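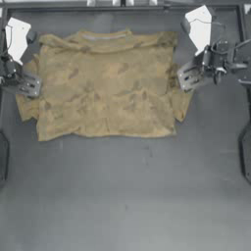
Tan short-sleeved shirt laid face up on a gray work surface, neck at the top.

Somcombe has changed the way its clothing reuse center prepares shirts for folding. Under a procedure in force since Thu 9 November, every garment is spread flat and smoothed by hand pressure before the first fold. Previously, shirts were folded directly from the intake bin.

The change follows a trial in September covering 3723 shirts. Of these, 153 were sent back from the shelving stage for refolding, most with a collar out of line or a sleeve trapped under the body panel. The center had no earlier return rate on record, so the September figure will serve as the baseline.

The written procedure has 6 steps. The shirt is placed face up, neck away from the operator. The shoulders are drawn outward until the collar lies in a single curve. The sleeves are opened, then the hem is pulled down to remove ruffling. Side folds are made toward the center line, and the hem is brought up to the collar last. Creases within the body panel are accepted if they do not shift the side edges. Pressing is not part of the process.

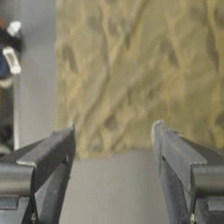
Mottled green and khaki cloth on the tabletop, with creases running diagonally across it.

Patterned fabric is handled separately during inspection. On mottled cloth a shadow in a crease can be mistaken for part of the print, and a real stain can be missed for the same reason. Operators are told to check the straight edges first and to flatten any diagonal crease before judging a dark mark. Items still in doubt go to the Prevley bench for a second check.

Severyn Hordiienko, who wrote the procedure, said the added time per shirt was 19 seconds in the trial. He expects it to fall as staff get used to the order of steps.

Thick or soft fabrics remain outside the procedure. They tend to roll back on themselves at the edge, and the side folds do not hold. A separate method for them is being drafted.
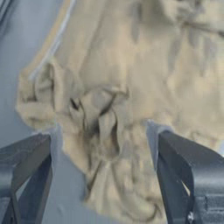

Salim Bakilana wrote in to say that the draft should start with finding the hem. Heavy cloth folds well enough, in his view, once one finished edge has been located and laid straight, and most of the time is lost by smoothing the middle first. He also asked that the shelf depth at Fotholm be checked before a folded width is fixed.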